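Robot Cell Technician, second shift
Trokov Automation
Posted 19 Jun 2018

Trokov is hiring a technician to set up, look after and repair one two-arm tabletop cell. The job is full time and on site. You will report to Brijesh Agarwal, who runs the cell on first shift and will train you for the first 4 weeks.

The cell runs long hours, and small faults add up. A loose bolt on an arm base or a cable rubbing at a joint can cost us a day of work. We want a person who looks for these things at the start of the shift and writes down what they find.

Duties

Check both arms at the start and end of each shift: mounting bolts, cable strain relief, gripper fingers, joint play.
Re-home the arms and run the position check after any stop. Log the result.
Replace gripper pads every 300 hours and grease the joints every 2,000 hours.
Set out the items on the table from the day's layout sheet and put them back in the bins afterward.
Keep the black fabric walls and the tabletop free of lint and scraps.
Swap a failed motor or gripper and get the cell back to its last good settings.
Order spares through Bhatt, our parts supplier, and keep the shelf stocked.

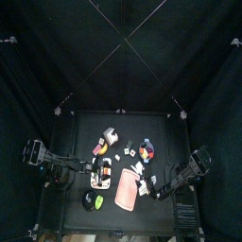 The cell with both arms over the table and a mixed layout out.

What we ask for

Two years of hands-on work with robots, CNC machines, packaging lines or similar equipment. You should be able to read a wiring diagram, use a multimeter and torque wrench, and crimp a connector that stays crimped. Basic comfort with a Linux command line helps. A degree is not required.

You will be on your feet for most of the shift and will need to reach across the table to work on the arm bases. Lockout training is provided and has to be finished before you work alone.

Pay and hours

Hourly, paid every two weeks, with a shift premium. Health coverage starts after 30 days. Overtime is likely in October, when we move the cell to the Horner building.

To apply

Send a resume and a short note on a machine you have kept running to Brijesh Agarwal at Trokov, reference 268. Interviews include an hour of bench work on a spare gripper.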